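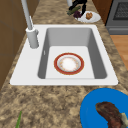
这一阶段的经费主要用在了哪里？

主要用在三件事上：老队员的口述采访，手抄分谱的整理和扫描，以及一批开盘录音带的转录。前两件按计划推进，录音带转录比原定时间晚，原因和处理办法写在下文。

Marnance女子铜管乐队史料整理项目
第二阶段进展报告
报送：Lebrun基金文化遗产组
执笔：Kausar Ghauri
口述采访与附录整理：Apolline Millet

一、项目范围与本阶段的调整

Marnance女子铜管乐队最早是纺织厂的业余乐队，由厂里的女工组成，战时男队员离厂以后接手了原来那支乐队的乐器和谱子，战后没有解散，一直演到工厂关门。本项目的任务是把散在各家的谱子、照片、录音和口头回忆收拢到一处，做成可供查阅的目录，并为以后的重奏准备一套能用的演出谱。

申请书里原来把战前的男子乐队也列进来了。第一阶段结束时我们发现，男子乐队留下的材料几乎都在工厂的旧档里，目录已经有人编过，虽然粗，但能查。重复去做意义不大。经贵方项目主管同意，本阶段把这一块缩成一篇背景说明，省下的工时转给了口述采访。背景说明的初稿已完成，随附录一并提交，其中关于乐队指挥更替的一段还缺出处，暂以灰字标出。

乐队名称的写法也在本阶段定了下来。节目单、收据和报纸上至少有“女工乐队”“厂属女子乐队”“Marnance铜管队”几种写法，前后交叉使用，不能据此断定是不同的团体。目录统一用“Marnance女子铜管乐队”，原件上的写法照录在备注栏里。

二、口述采访

本阶段完成了11位老队员或家属的采访，由Apolline Millet主访，大部分在受访人家里进行，少数在镇图书馆的小阅览室。每次采访的录音都做了两份备份，文字稿由受访人或家属看过、签过字以后才入目录。目前还有两份文字稿没有签回，一份是因为受访人住院，另一份是受访人要求删去涉及旧同事家事的一段，我们已照删，等她再看一遍。

采访提纲在做完头几次之后改过一次。最早的提纲按年代顺序问，从入队问到离队，效果不理想，受访人往往记不清年份，一被问年份就停下来。改后的提纲从乐器问起：第一次拿到的是什么乐器，谁给的，谁教的，放在哪里练。次中音号手和短号手的回忆因此具体了很多，包括号嘴怎么轮着用，冬天排练厅不生火的时候活塞怎么弄，哪一首曲子总在同一个地方出错。年代问题改由节目单和厂报来对，对上了就在文字稿旁边加注。

采访中比较有价值的内容，按我们目前的判断，有以下几方面。

一是识谱的来历。过去的介绍文章都说队员是由厂里请来的一位音乐教员统一教会的。多位受访人的说法与此不同：教员只来过一个冬天，之后新队员是跟着同声部的老队员学的，先背下来，再对着谱子认。这就解释了分谱上为什么有那么多用铅笔写的指法，有的甚至整行整行地写，而音符本身反倒看不大清。

二是曲目的流转。有几首进行曲在乐队里有自己的叫法，与印刷谱上的曲名不同。比如一首在节目单上从来没有出现过的“下班”，几位受访人都能哼出开头，现在基本可以确认就是某首慢速进行曲去掉前奏之后的样子，每次游行回厂的路上吹。附录里列了一张俗名与曲名的对照表，拿不准的打了问号。

三是服装和外出。乐队的制服是自己裁的，料子由厂里出，工钱不算。外出演出要请假，请假的人工资照扣，后来改成从乐队的演出收入里补一部分。这件事几位受访人的说法不一致，有人说补了，有人说从来没有拿到过。厂里的工资册如果能查到，可以核对，目前还没有得到查阅许可。

四是乐队与教会、工会之间的关系。受访人对此普遍谈得不多，我们没有追问。文字稿里提到的地方照录，目录的主题词暂不单列。

还有一位受访人，年轻时吹低音号，后来搬到外地，本阶段联系上了，但她听力很差，电话没法谈。已与她的女儿说好，下一阶段由Apolline Millet上门一次，交通费在原预算之内。
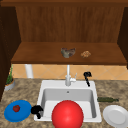 三、乐谱整理

收到的乐谱分三批：厂里交给镇图书馆的一批，各家自己留着的一批，还有Hurnik收藏里的一批。Hurnik是本地一家早已歇业的乐器修理铺，铺主把修乐器时顺手留下来的谱夹和号嘴都收着，后人整箱交给了镇图书馆，一直没有拆过。本阶段拆了箱，做了初步清点。

到报告截止时，已经编目的曲目有44首，其中分谱齐全、可以直接排演的不多，大部分缺一到几个声部，最常缺的是第三短号和降E调低音号。缺声部的原因大概是谱子借出去没有还回来，Hurnik那一批里就找到了几份从成套谱子里散出来的分谱，纸张、墨色和右上角的编号都能对上，已经归位。

编目用的是图书馆现有的系统，没有另建数据库。每首曲目著录曲名、俗名、作者（如有）、声部、每个声部的页数、抄写人、破损情况和原件存放位置。抄写人一栏花的时间最多。乐队里固定抄谱的人不过几位，笔迹差别明显，有一位的高音谱号起笔总是从下往上，另一位习惯把休止符写得很扁。对照签过名的收据以后，多数分谱可以落实到人，不能落实的写“不详”，不作推测。

谱子上的非音乐记录一律照录。这些内容包括集合时间、换乘的车站、谁欠了谁的擦铜油钱，还有几处骂指挥的话。是否在对外的目录里显示这些内容，需要与家属商量，内部目录先保留。

扫描工作由镇图书馆的设备完成，分辨率按贵方下发的规范执行。装订过紧、强行摊开会裂的谱夹没有扫，改为翻拍，共有五册属于这种情况，已在目录中注明。霉变的几份单独隔离，等修复人员看过再处理。修复报价比预算略高，见第六部分。

演出谱的制作刚刚开始。我们的做法是先录入现存声部，不补写缺失的声部，把空着的声部留空行。补写由谁来做、按什么原则做，应当在采访全部结束之后再定，受访人里还有人能凭记忆吹出或哼出自己当年的声部，这些应当先记下来。第三短号的情况尤其如此：这个声部的谱子几乎全丢了，但有两位第三短号手接受了采访，其中一位现在还能吹。她吹出来的旋律与印刷版的第三短号并不一致，有几处明显是为了避开高音而改的。我们倾向于按她的吹法记谱，印刷版作为参考放在下面。

四、录音转录

开盘录音带来自一位前任指挥的家里，一共两箱，盒上的字迹多已褪掉。转录委托给Sirkov录音工作室。合同原定在十二月以前交齐，现在还差一部分。

延误出在两个地方。第一，有几盘带子粘连，不能直接上机，需要先做低温烘干，而工作室的烘干设备同时只能处理一盘，排队的时间比估计的长。第二，盒子和带子对不上，盒上写的是游行，里面是排练，或者反过来，还有几盘中途被广播节目盖掉了。工作室按合同只负责转录，不负责辨认，所以每转完一盘都要由我们听一遍再写说明，这部分工时原来估少了。 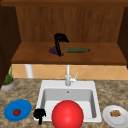

听辨的办法后来做了调整。原来是由我一个人从头听到尾，边听边写，一盘要听一个下午。现在改为先由我粗听一遍，标出音乐、讲话和空白的起止，再把音乐部分拷出来，在采访时放给老队员听。这样既省时间，也能引出新的回忆。有一段排练录音，指挥反复停下来纠正同一个小节，一位受访人听了马上说出是哪一首，并说出当时坐在她旁边的是谁。这一条已经与分谱上的铅笔记号对上。

已转录的带子中，能够辨认的音乐内容以进行曲和圣诞曲目为主，另有两段较完整的舞会音乐，过去没有任何文字材料提到乐队为舞会伴奏。录音质量参差不齐，低音声部普遍听不清，这可能与话筒摆放的位置有关，也可能是磁带本身的问题，工作室没有给出结论。我们没有要求做降噪处理，保存版一律保留原始状态，供试听的版本只调了音量。

余下未转录的约有11盘，其中粘连的已全部烘干完毕，工作室答应优先处理。按目前的进度，下一阶段前半段可以交齐。延误没有产生额外费用。

五、合作与公开活动

镇图书馆在本阶段提供了场地、扫描设备和一名馆员的部分工时，馆员的工时按实物配套计入，明细附后。馆方提出，项目结束后原件如何存放要有书面约定，尤其是各家借出的那一批。我们拟了一份借存协议，分“捐赠”“长期寄存”“扫描后归还”三种，由各家自己选。目前多数家庭选的是扫描后归还，这与申请书中“大部分原件入藏”的预期有出入，请贵方知悉。我们认为不宜再去劝说，扫描件已能满足查阅和制谱的需要。

公开活动办了一次，是在图书馆举行的听录音会，放了转录好的几段排练和游行录音，由Apolline Millet介绍背景。到场的多为老队员家属和现在的镇铜管队成员。会后有两家主动带来了照片，其中一张是乐队在火车站前的合影，背面写有全部人名，对核实早期队员名单很有帮助。名单在此之后改过一稿，原稿里有两个人名其实是同一个人婚前婚后的姓，现已合并。

现在的镇铜管队表示愿意试奏录入好的演出谱。试奏安排在他们平常的排练时间里，不另付场租，但希望谱子按现行的调号习惯重印。降E调高音短号和次中音号在旧谱里的记法与他们现在用的不同，需要另出一套。这项工作不在原预算内，工作量不大，由我在现有工时里消化。

六、经费执行

本阶段支出总体在预算以内，各科目情况如下。

采访与差旅：略有结余。原因是多数受访人住在镇上，外地采访只做了一次。结余部分建议留作下一阶段去外地采访低音号手之用。

扫描与耗材：与预算持平。无酸纸夹和档案盒的单价涨了，但数量用得少，相互抵掉。

录音转录：已付首款和中期款，尾款待交齐后支付。

修复：尚未支出。现有报价高于预算，差额主要出在霉变谱夹的清洁上。我们请修复人员把项目拆开重新报价，分为“必须处理”和“可以暂缓”，拿到新报价后再报贵方审批。在此之前，霉变的谱夹继续单独存放，不开放查阅。

人员：按计划支出。Kausar Ghauri的工时因听辨录音超出，超出部分未申报。

七、存在的问题

受访人年纪都大了，采访排期应当放在其他工作前面。本阶段有一次采访因为等扫描件而推迟，推迟之后受访人身体不好，谈话时间缩短了很多。以后不再等扫描件，先谈，需要看谱的内容留作补访。

厂方旧档的查阅许可仍未下来。我们两次去信，第一次没有回复，第二次答复说档案正在搬迁。如果下一阶段仍然不能查阅，工资册和请假记录这一部分只能以口述为据，并在成稿中说明。

版权方面，乐队自己改编的几首曲子，原作者的权利状态没有查清。内部目录不受影响，对外公布的扫描件中暂时抽掉了这几首。

照片的人名辨认仍然靠家属，一张照片常有几种说法。目录里把不同说法都列上，注明是谁说的，不下结论。

八、下一阶段安排

采访：完成外地那位低音号手的采访，补访两位第三短号手，收回两份未签的文字稿。

乐谱：完成Hurnik一批余下谱夹的编目，核对缺失声部清单，将清单张贴在图书馆和镇铜管队排练处，征集流散的分谱。

录音：收齐转录文件，完成听辨说明，把舞会音乐两段与节目单逐一核对。

演出谱：先录入五首声部较全的进行曲，交镇铜管队试奏，根据试奏意见改定版式，再往下做。

借存协议：与各家签完，原件归还时由双方当面点页数。

附录目录：口述采访一览；曲目与俗名对照表；缺失声部清单；录音带转录进度表；背景说明初稿；经费明细及实物配套工时表；借存协议样本。

附录中的口述采访一览含有受访人的住址和电话，请勿随报告外传。若贵方需要在网站上公布本报告，请使用另附的删节本，其中的人名已按受访人的意愿处理。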